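Chapter 5
Packaging and What Becomes of It

By the end of this chapter you should be able to:
describe the main jobs that packaging does between factory and customer;
compare the costs of single-use and returnable packaging;
explain how a deposit affects the number of items sent back.

Most goods reach their buyer with something wrapped round them or inside them. A box keeps out dust, a tray stops parts from rubbing together, and a reel allows a long, thin material to be stored without tangling. The buyer pays for all of these, although the price is seldom shown separately.

Consider Fillum, a firm in the town of Plondari that sells thread, wire and cord to local workshops. It sends out around 2,000 reels a year. Until recently only 600 came back — the remainder went into household or trade waste. The firm now charges a small deposit on each reel, repaid when it is returned.

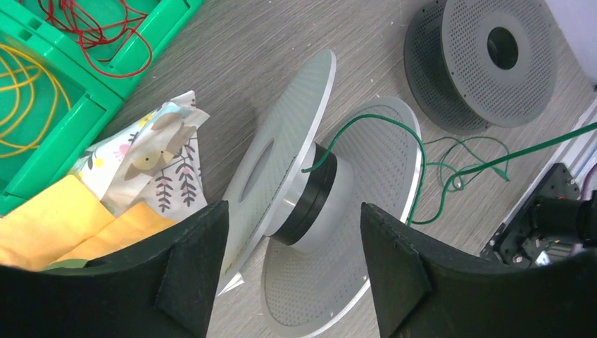 Figure 5.1 An empty filament spool with a perforated lower flange.

Section 5.1 deals with the cost of materials. Section 5.2 turns to transport, where the weight and shape of empty packaging matter a great deal. Students who have not yet studied fixed and variable costs should read Chapter 4 first.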